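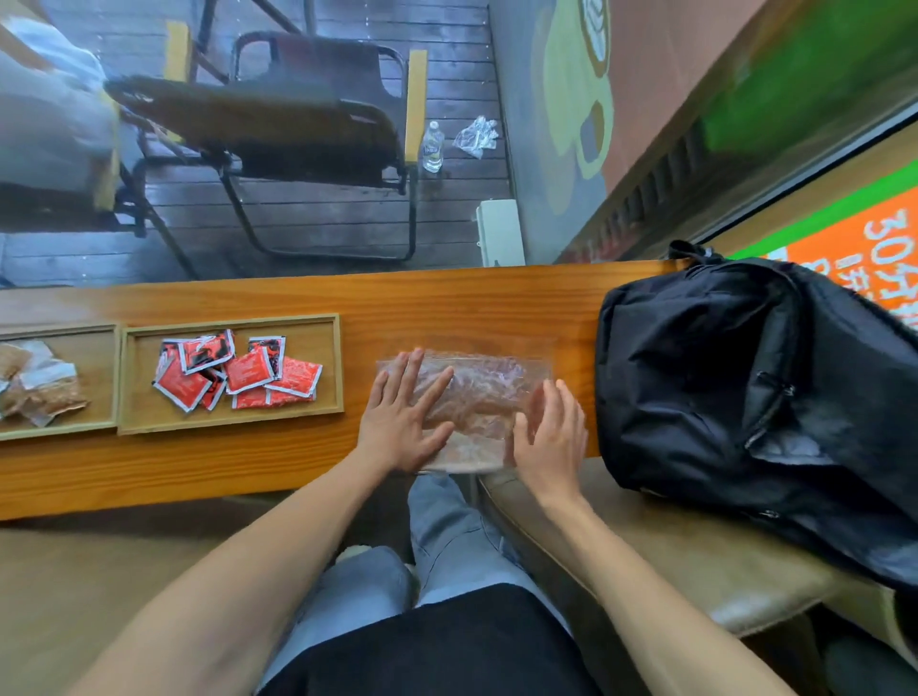 Stolside Yard - Pre-Winter Safety Checklist, with comments
Checked by Covadonga Paredes, Friday, November 7, 2025

Stable block

Door bolts and kickbars: OK. All 6 boxes open and close with one hand now. What a difference from August!

Hinges: OK, greased. Box 4 still drops a little when the door is wide open. I can live with it until spring, but please lift as you close.

Kickboards: REPAIR. Split board in box 2, back left corner, at knee height. Horse moved to the spare box until it's replaced.

Roof and gutters: OK. I went up with the long ladder and had a good look - the new felt from Lorente is lying beautifully flat. Gutter over the tack room cleared of leaves.

Floor drains: OK. Ran the hose for ten minutes and everything went down. Love it.

Electrics and fire

Lights and cages: OK, apart from one missing cage in the aisle. On order.

Switches out of reach of horses: OK.

Extinguishers: OK, both in date and hanging on their hooks (thank you, whoever stopped using one as a doorstop!).

Hay store: WATCH. Distance from the stables is 60 feet, fine. The stack has crept up close to the light fitting, so take from the top first, please.

Fencing and gates

Top field, Irkness side: REPAIR. Two loose rails and a post that rocks when you lean on it. I walked the whole 800 yards and the rest is really solid.

Gate latches: OK. The new Skenis latch is a joy in gloves.

Electric tape: OK, 3,000 volts at the far corner on our tester. Retest after the first hard frost.

Water

Troughs: OK, scrubbed.
Outside tap: REPAIR. Lagging torn. Needs doing this week.

To do before next check
Kickboard, box 2
Light cage, aisle
Rails and post, top field
Tap lagging

Great shape overall, and so much tidier than last year. Initial each job on the tack room copy when it's finished.
C.P.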